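2020-07-01

Second round of the Sternosa Talent Night, by video again, and I have been beaten by a man who plays the saw.

I want to be fair to Tiago Bastos. He is a very good saw player. He did a slow waltz and then something that sounded like a kettle in love, and the chat filled up with hearts. I did my card routine, which depends on the audience looking where I tell them to, and at home they look wherever they like. One kind viewer typed "it's in his left sleeve" while it was still in my left sleeve.

Five judges this time. Adoración Cordero liked my patter. She said it had a "1970s quality" and wrote something down. The others thought I should smile more, then less. Final score 38, out of a total they never did explain, so I've decided it was 40.

The top prize is $2000 and a spot at the Rimska in December, if the Rimska is open in December. It seats 600. I've performed there once, on a night when I could have learned everyone's first name, and the bar did better business than I did. Still, I had already picked out the jacket.

There's a wild card. You send in three new minutes by Sunday and the public votes one act back in. My sister says drop the cards and do the singing radio, which I haven't touched in years and which used to go off by itself in the trunk of the car. She may be right. The dancing twins are also going for it, and people will vote for twins doing almost anything.

Ran the radio bit twice after supper. The first time I forgot the ending. The second time I remembered it and saw why I'd forgotten it — the whole thing rests on a joke about long distance calls. Will try a new ending tomorrow, and ask Tiago if he knows anybody who votes.

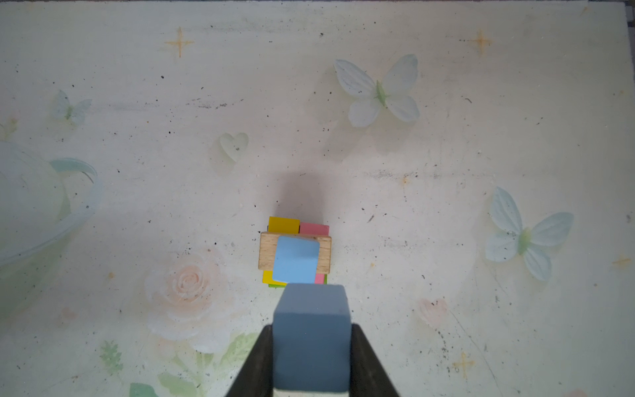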